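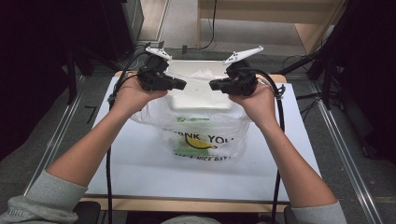

Una persona maneja dos pinzas de mano sobre una bolsa de plástico translúcido en el laboratorio de Nokilura. / Foto: Nokilura

Enseñar a un robot a manejar la compra, con las manos de una persona

Redacción, 15 de octubre de 2024

Quien haya intentado sacar una caja de comida de una bolsa fina sin volcarla sabe que la tarea tiene más miga de lo que parece, y a eso precisamente lleva dedicado desde junio el equipo de Nokilura, un pequeño laboratorio de robótica instalado en Prundcombe que acaba de presentar los primeros resultados de su método, bautizado como Miston.

La idea es sencilla de contar, aunque haya dado bastante trabajo. En lugar de mover un brazo robótico a distancia, la persona que hace la demostración empuña una pinza en cada mano y realiza la tarea directamente sobre la mesa, a su ritmo y con sus propios gestos. El sistema registra los movimientos y con ellos se entrena después el programa que gobierna el robot.

«Al principio yo quería empezar con cubos y cilindros, como se ha hecho siempre, y fue Benoît quien se presentó con una bolsa de la comida para llevar», recuerda entre risas Þröstur Riis, responsable del proyecto. «Le dije que era una barbaridad, que una bolsa no tiene dos veces la misma forma. Me contestó que por eso la traía, y ahí se acabó la discusión».

Benoît Rolland, que se ocupa de las sesiones de grabación, explica que el plástico blando es un adversario muy digno: se arruga, se pega a lo que lleva dentro y cede justo cuando uno cree tenerlo bien cogido. Para esta primera fase se reunieron 1698 demostraciones, realizadas por cinco personas con tres tareas distintas: abrir la bolsa, extraer el envase y volver a guardarlo.

En las pruebas posteriores con Rocha, el robot de dos brazos del laboratorio, el programa completó la extracción del envase en 44 de los intentos sin ayuda de nadie. Guardarlo de nuevo se le resiste bastante más, sobre todo cuando la boca de la bolsa se cierra sobre sí misma, y en el equipo reconocen con toda naturalidad que ahí les queda mucha tarea por delante.

«A mí me emociona verlo dudar un poquito y luego coger el borde como lo cogería mi madre», cuenta Rolland, que confiesa haber guardado en un cajón una buena colección de bolsas de todos los comercios del barrio.

El siguiente paso será repetir las grabaciones con bolsas de papel y de malla, y también con personas que nunca hayan tenido una de estas pinzas en la mano. Riis espera publicar los datos completos cuando termine esa segunda tanda, para que otros grupos puedan probar el método con sus propios robots.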